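Futari Guest Linen Guide
Section 4: Folding and labelling towels
Issued 08/07/2024. Replaces all earlier versions of Section 4.

4.1 Before you start

This section covers the grey towels and cloths in the Futari range. White bath sheets are in Section 5 and table linen is in Section 6.

You need:

A clean table, waist height if possible. A white or pale top makes lint and loose threads easier to spot.
The stock list for the site you are folding for (Urneck or Clandis).
A lint roller.
A basket for rejects.

Wipe the table and let it dry completely. Grey terry picks up crumbs, hair and bits of tissue very easily, and most of it won't shake off once it's in the loops.

CAUTION: Move drinks, hand cream and pens off the table before you bring the towels over. Cords can stay if they are clear of the folding area, but never fold on top of one. It leaves a crease and can pull a loop.

4.2 The stacked fold

Use this fold for shelves and for bathroom benches.

1. Lay the towel flat with the long sides running left to right. The side with the care label faces up.

2. Smooth from the middle outwards. Don't tug at the corners, as terry stretches unevenly and the hems will stop lining up.

3. Bring the left short end across to the right short end. Match the corners first, then the hems.

4. Fold in half again the same way.

5. Turn the towel so the folded side is towards you, then fold the far third over the middle and the near third over that. You should finish with one rounded edge at the front and the layers showing at the side.

6. Hold the top with one hand and take the front fold with the other. Ease it towards you until the layers sit even.
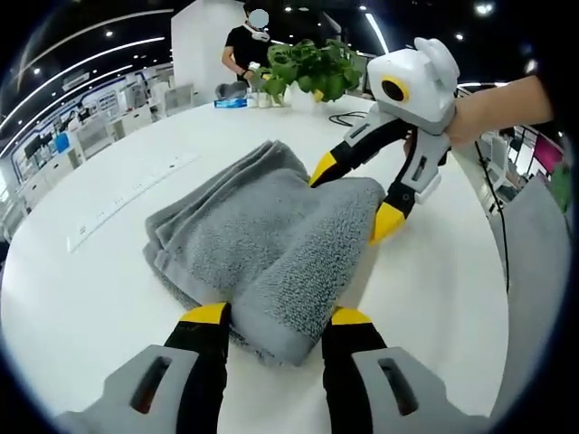
7. Press down once with a flat hand. Do not keep pressing. A terry towel should hold some height, and a flattened one looks worn on the shelf.

8. Check the side. If one layer sticks out further than the rest, go back to step 5. Tucking it in with a finger only hides it until the towel is picked up.

Note: Small tables are fine for this fold, including round ones, but start with the towel already halved if it hangs over the edge. The weight of the overhang drags the hem out of line.

Note: If the front edge curls up after folding, leave it under two other towels for a few minutes. If it still curls, the hem has shrunk and the towel goes in the reject basket.

4.3 Opening out and checking the label

Every tenth towel is opened again and checked. At Clandis, where stock comes through the Ekanayake laundry, check every fifth.

1. Lift one corner and draw the cloth back slowly across the table. Keep the other end down with your free hand.

2. Look along the ridge as it moves. Pulled loops and thin patches show up best where the fabric bends.

3. Find the label and check that it is flat and readable. A label that has folded under itself usually won't scan. Some pieces carry more than one marking, so look at the edges as well as the face of the cloth. On a grey cloth a white barcode label is plain to see, but a small white tag hanging off the edge can end up underneath when the corner goes down. Turn it outwards before you refold.

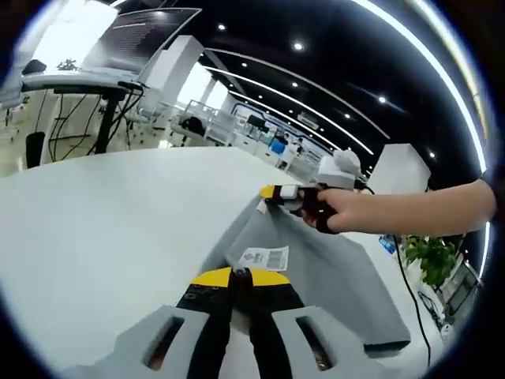

4. Refold as in 4.2 and put the towel at the bottom of its pile. Barcodes must match the stock list before the pile leaves the table, and a pile with one wrong code is held back whole. The barcode label can sit well in from the hem, out on the open cloth, so lift the folds away from it before scanning.

CAUTION: Do not peel a label off to straighten it. The adhesive marks the fabric and the mark darkens in the dryer. Put the piece aside with a note instead.

4.4 Storing

Shelves at Urneck are set for piles of 27. Go no higher – the lower towels lose their shape and the pile leans. Rounded edges face the front, hems to the wall.

Bulk stock is logged in lots of 1000. Write the lot number on the shelf card in pencil. Lot 712 was short on delivery and is counted by hand until the August stocktake.

Leave a gap between the pile and the back wall so air can move. Plastic covers are for transport only and come off the same day.

4.5 Questions and changes

Reject forms are on page 87. For anything else to do with folds or labels, contact Mimoza Bošković at the linen desk and quote the section number.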